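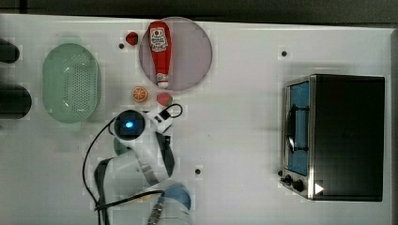
Tristby Adds a Kitchen Table Setup to Its Robot Arm Rentals

Tristby, which rents robot arms to schools, small labs and product teams, will offer a kitchen table setup starting in April. Customers get an arm with a gripper, a table for it to work at, and a set of dishes and play food to move around. The company has rented arms on their own until now, and customers had to find their own table and objects.

The new setup is called Stallthorpe. It rents for $502 a week, delivery included. Customers who already have a Tristby arm can add the table and the objects for $82 a week. The minimum rental is two weeks in either case.

Tristby says many first-time customers lost days to shopping and measuring before they could try a simple pick-up task. Stallthorpe arrives with the arm ready to mount and a printed sheet of starter tasks. Most involve picking up one item and putting it down somewhere else. Later tasks on the sheet use dishes in awkward positions, such as a cup on its side or a bottle lying across a plate.
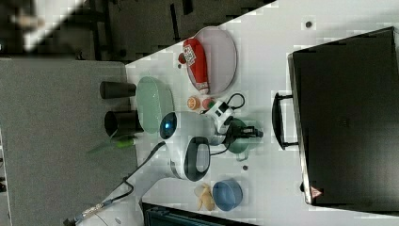
Gripper at the green mug, with dishes and play fruit on the white tabletop.

The object set mixes shapes that are easy for a gripper with ones that are harder. Plates are low and wide, so the fingers have little to close on. Cups give a better edge but roll if they are bumped. The play fruit is light and can be dropped without a mess. Tristby replaces cracked or lost pieces during the rental at no charge, except for the squeeze bottle, which customers are asked to replace themselves from any grocery store.

Software is supplied by Hakim, a smaller firm that also handles phone support for the rentals. Its program lets the user guide the arm through a task, save the run and play it back. Saved runs can be exported when the rental ends. Hakim support is open from 8 a.m. to 6 p.m. and is covered by the weekly price.

A training center in Todovach had the setup on trial over the winter and used it in an evening course for adults changing jobs. The center said its students liked working with things they knew from home, and that the cups were the most popular choice for a first try. 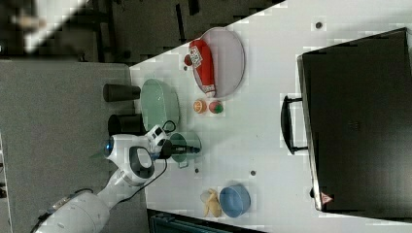

The center also had two complaints. Setup took most of an afternoon, longer than the instructions suggested, and the arm's cables needed to be checked each time the table was moved. Tristby said the instructions have been rewritten and that a delivery crew will now do the first setup for customers who ask when they book. There is no extra fee for this.

Renters need a level floor, a standard wall outlet and enough clear space to walk around the table. The company does not rent to private homes. Damage to the arm is covered up to a limit set in the contract, and schools can ask for a longer payment period.

Bookings for April are open. Tristby said a workshop setup with hand tools and small parts is being tested and has not been priced.

Search news Enter keyword Go

Contact the news desk | Copyright, all rights reserved | Back to top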